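Govari Practice Skirt for Folk Dance, Children's and Adult Sizes

Product group: Dance wear / Skirts / Rehearsal
Page last updated: Jun 30, 2024

The Govari is a full circle skirt made for rehearsal. It is cut in one layer from a cotton and polyester cloth, with a wide elastic at the waist and a plain hem. Groups use it mostly for polka, csárdás and mazurka, where the skirt must open quickly and also fall back quickly when the turn stops. It can be worn on stage too, but then most teachers add a ribbon or a second skirt under it.

We sew the Govari in our workroom in Bastinthorpe. The cloth comes already washed, so it does not shrink much at home.

Colours: red, bottle green, navy, black, cream
Children's lengths: from 45 cm to 60 cm
Adult length: 76 cm, other lengths on request
Waist: elastic, 4 cm wide, can be opened and shortened from inside
Pocket: one, in the right side seam
Washing: 30 degrees, inside out, no tumble dryer

How to choose the length

Measure from the waist to the middle of the knee, with the dancer standing in the shoes she will dance in. For small children please do not buy too long. A skirt which reaches the ankle looks pretty in the photograph, but the child will step on it in the first turn. If your group is between two sizes, take the shorter one. The hem has 2 cm to let down.

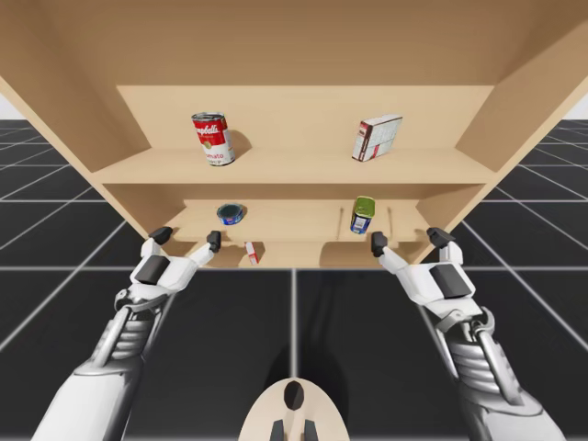
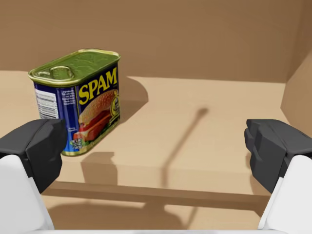
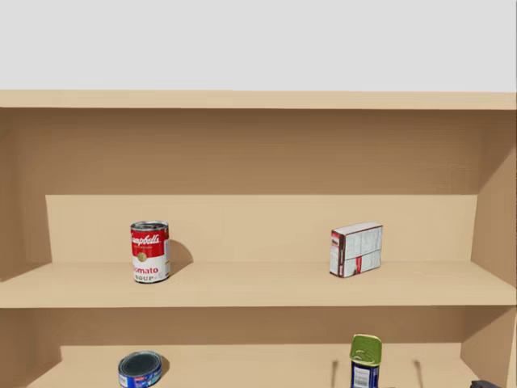 From the reviews: Sikora Dance Circle writes that they bought the red ones for their spring concert and the skirts kept their shape after a whole season of weekly washing, but the elastic was too loose for the youngest girls and had to be shortened by hand. They would like to see a smaller waist in the next series.

We have listened to this, and from June the children's skirts are sold with two waist sizes. Please write S or M in the order note. If nothing is written, we send M.

Orders for groups

From 9 skirts in the same colour the group price is applied in the basket. You can mix the lengths. Sewing takes 7 working days, and longer before the summer festivals. Unworn skirts can be exchanged for another length, but skirts which we cut to your own measure cannot be returned.

Goes well with

Gatitz underskirt, cotton, white or cream
Gatitz character shoe, low heel
Ribbon set for hem, sold by the metre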